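Returns, Restocking and the Small Seller: A Review of the Past Year
Posted 17 December 2023 by Lertchai Siriwan

Readers of this blog will recall that in March I set out the case for a written returns policy at Resemside, the housewares shop I have managed for six years. The policy has now been in force long enough to permit a fair review.

During the period under review the shop sent out 3,226 parcels. Some 500 came back. That proportion is higher than I had expected, and most of the difference lies in two product lines: the Dumoler table lamp and the Josell storage jars. The lamp was returned chiefly on grounds of color. Customers who had seen it on a screen expected a warmer shade, and the product page has been rewritten to say so plainly.

The jars present a different problem. They are sold in sets, and customers often wish to return part of a set. Our first policy did not allow this. It was amended after several letters, all of them courteous and one of them very long.

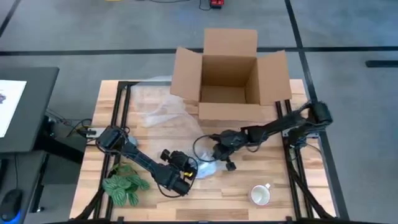 What the Policy Now Says

Goods may be returned within the stated period, in any packaging that protects them. We no longer require the original box. Part sets are accepted, and the refund is worked out on the price of the set — a point that still causes some confusion at the counter.

Return postage remains the most disputed matter. The shop pays when the fault is ours and the customer pays otherwise. I have considered a flat charge, as Ratanaporn adopted for its mail orders, and I remain undecided. A flat charge is easy to explain, but it falls hardest on the person returning one small jar.

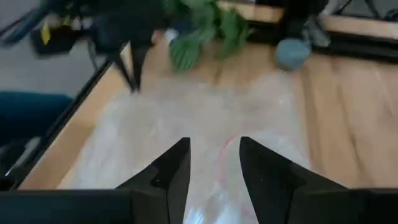

Refunds are issued once the goods have been checked, normally within 2 working days. Delays in the past year were almost always caused by a missing order number. Customers are asked to write it on the slip and to keep a copy for themselves.

The question of gifts will be taken up in a separate post. At present a gift may be exchanged but not refunded, and I have received a number of thoughtful objections to that rule. Further comments may be left under this post until the end of the month.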